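Why do we sweep up?

Dirt gets indoors in lots of ways. Most of it comes in on our feet. Mud and grit stick to the bottom of a shoe, dry out and drop off later in small crumbs.

One way to stop this is to change at the door. Indoor shoes stay inside, so they don't pick up mud. A slip-on pair is easy for small hands to manage. They come in all sorts of colours, even bright sky blue.

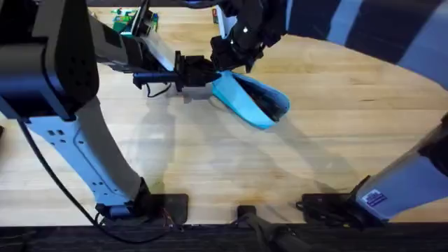
Tamsin Obi says her class at Inulham keeps 30 pairs on a low rack, and that the floor still needs sweeping after lunch.

Crumbs, dust and bits of soil still turn up, and that is what a dustpan is for. The front lip goes flat against the floor or table. You brush the dirt over the lip and it slides in. Then you tip the pan back a little - the dirt gathers in the deep part and stays there while you walk to the bin.

A dark heap is easy to see in a light blue pan.

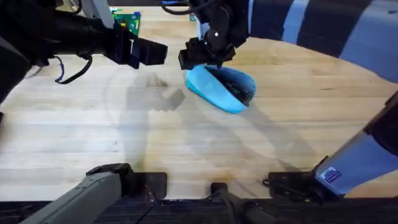
Try it yourself

Sprinkle a spoonful of dry soil on a tray. Sweep it up with the lip held flat, then with the lip raised. Which way leaves more behind?

More to read
Where does dust come from?
How a broom is made
What happens to our rubbish?
Why do shoes wear out?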